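Two days at the Ruvbridge grain and export fair
Posted 2024-02-03

I got home from Ruvbridge with sore feet and a tote bag full of brochures I'll probably never read, so let me get this down while it's fresh. My brother-in-law and I farm soybeans and a little sorghum, and we've been selling to the same elevator forever. We wanted to hear what the export people had to say for themselves.

Parking was $5 and a long walk over frozen mud. The hall had 433 booths according to the program, and a good third of them seemed to be selling grain bins. I like a grain bin as much as anybody, but come on!

The first talk I sat in on was from Brotance, a trading outfit that ships containers of food-grade beans to buyers in Asia. The speaker was very frank about it. They want identity-preserved beans, clean, one variety, and they want paperwork for every load. The premium sounds great until you add up the separate storage and the cleaning out of the combine between fields. Somebody asked what the smallest contract was and the answer was 200 tons, which got a few groans from the back rows. We could do that – just barely – if we gave up the west bins for it.

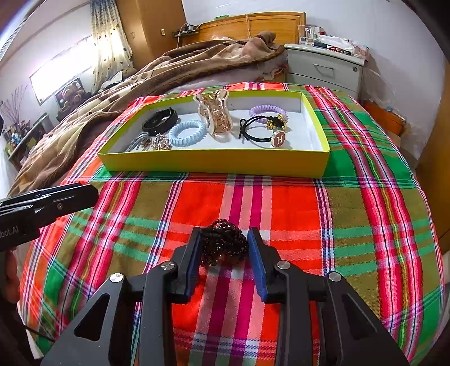
Lunch was a pork sandwich and a line that went all the way past the restrooms. I ended up eating with a couple who grow alfalfa and press it for overseas dairies. They told me freight had eaten their whole margin two years running and they were still glad they'd gotten into it, because the local price was worse. I've been chewing on that ever since.

In the afternoon a bus took us out to the Rarkum loading yard, and for me that was the best part of the trip. They tip the containers up on end and fill them from a belt, and it goes so fast you can't really follow it. Our guide said they had loaded 3,021 containers last season. The dust was something else (bring your own mask, the ones they hand out don't fit over a beard). I asked what happens when a load gets rejected at the other end and he said it usually gets sold there for feed at whatever price they can get. Who eats the loss depends on your contract, so read the contract.

Day two was mostly panels on tariffs and currency, and I'll admit I drifted off. One fellow had a chart with so many lines on it that he lost his own place. The seed cleaning demo was better, and I came close to putting money down on a used gravity table before my brother-in-law walked me away from it.

Would I go again? Sure, but only for the one day, with the yard tour booked ahead. The bus fills up early. The next one is in February again, same hall, and tickets go up $10 at the door.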